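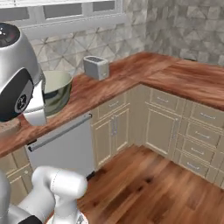 Browser add-on caught reading the clipboard, again

Another month, another "free" helper that helps itself. The latest is Flarkden, a coupon finder that sits in the corner of your browser and promises to knock money off your shopping. According to a write-up from the small security outfit Takel, it also reads whatever you last copied and sends it off to a server every few minutes. Think about what you copied today. A bank sort code? A password from that note on your desktop?

Flarkden had nearly 3,000 installs when the listing was pulled in September, so we are not talking about a plague. Its makers, a firm trading as Suvenach, say the clipboard feature was there to "spot voucher codes" and that nothing was kept. Maybe so. I would find that easier to swallow if the feature had been mentioned anywhere in the privacy page, or if it had an off switch. It had neither when Takel looked.

I'm not giving Takel a free pass either. They sell a blocking tool, and their report gets round to it by the second paragraph. The claim that "thousands of passwords" were taken is a guess dressed up as a finding — they saw data leaving their own test machines, and that is all they saw. Bad enough without the drumroll.

What bothers me more is the store it came from. Flarkden was reported by users four times before anyone took it down, and for most of that stretch it carried a little badge saying it had been checked. Checked for what? If a badge means a script had a quick look at version 2 and never came back for version 3, I'd sooner have no badge.
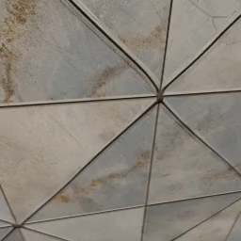 Pale stone tiles with dark grout lines.

If you had it installed, removing it from the store did not remove it from your browser. Open your list of extensions and take it off by hand, then do the same on any other computer where you sign in with the same account, or syncing may bring it straight back. Change any password you remember copying while it was there. And have a look at what else is on the list while you're in.

Suvenach also makes a weather add-on called Dương. Takel says it found no clipboard code in that one. I've taken it off my own laptop anyway, and the forecast is still available by looking it up.

We have asked the store how its badge is awarded and will print the answer if one arrives.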